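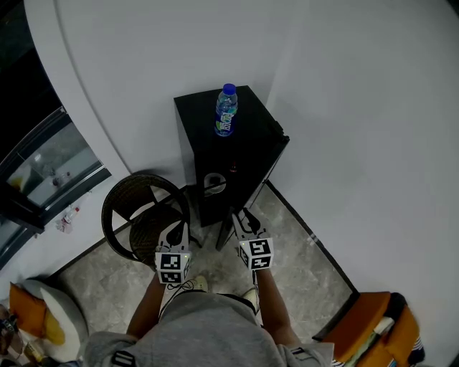
7 min read

Every trainer at Urside starts with a water bottle. The job is to move it from one spot to another with a pair of hand-held grippers, and the first attempts are usually bad. People squeeze too early. They turn the wrist the way they would with bare fingers and find that the jaws have gone past the bottle. After a while they slow down, and the recordings begin to be worth keeping.

Urside collects demonstrations for household robots. Its people carry out small chores with a gripper in each hand, and the recordings are used to train a control program called Drundard. The program learns to match what the grippers see with how they move. Later it runs on a pair of robot arms fitted with the same kind of fingers. If the training has gone well, the arms can do the chore in a room they haven't been in before.

The company used to do all of this by remote control. An operator sat at a desk with two small lever arms, and a full-size robot across the room copied every motion. It worked, and some tasks are still taught that way, mostly those that need a lot of force or that take place over a hot stove. But the robot had to be present for each lesson, which meant a van, a flat floor and a power outlet that could carry the load. A session in a private home took most of a morning to set up.

With the grippers, setup takes 2 minutes. The trainer puts on a shirt with long sleeves, checks that the cameras are recording, and opens and closes each set of jaws a few times so the software has a clean reading of the full range. Then the work begins.

A demonstration is short. Reaching for a bottle, closing on it, lifting it and setting it down takes a practiced trainer less than half a minute. It is then done again from a different starting point, with the bottle turned or shifted a little, and again after that. A full set for one object in one room is 70 demonstrations. On a normal day 57 of them pass review. The rest are thrown out for ordinary faults: a hand crossed in front of the camera, the object slipped, the trainer paused to think.

Pausing is the hardest habit to break. A person who stops for a second to plan the next move is doing something sensible, but the program only records that the gripper stood still. Train it on enough of those and the robot will stop in the same place for no reason. Trainers are told to decide on the whole motion before they raise their hands.

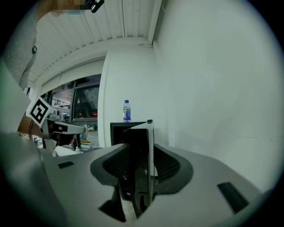
Position is the other thing the program has to get right, and it depends on knowing where each gripper is at every moment. Part of that comes from printed markers. A square black-and-white pattern like the one on the gripper at left can be read from many angles, and its tilt tells the software how the tool is being held. When a marker is hidden for too long the track drifts, and the demonstration goes in the discard pile. Trainers learn to keep their elbows out.

Bottles are a harder subject than they seem. Clear plastic gives a camera little to hold on to, and the background shows through it. The label does most of the work, so Drundard's early versions had trouble whenever the label faced away. A full bottle and an empty one also need a different grip. Urside now mixes fill levels and brands within a set, and places the bottle at many heights, from the floor to the tops of cabinets.

Surfaces matter too. In March the company tested the program in a rented apartment it calls Lã, where none of the training had been recorded. The arms picked up the bottle in 49 out of 70 tries. Most of the misses were on glossy furniture, where the gripper came down short of the bottle. The next month of recording was spent almost entirely on shiny tabletops and shelves.

The next project, Kinduvetti, covers tasks that use both hands at once. One gripper steadies the bottle and the other turns the cap. Trainers say it is tiring work, mostly in the forearms, and shifts have been cut to suit. The remote-control desk has come back into use for part of it, for the caps that need more force than the hand-held tools can give.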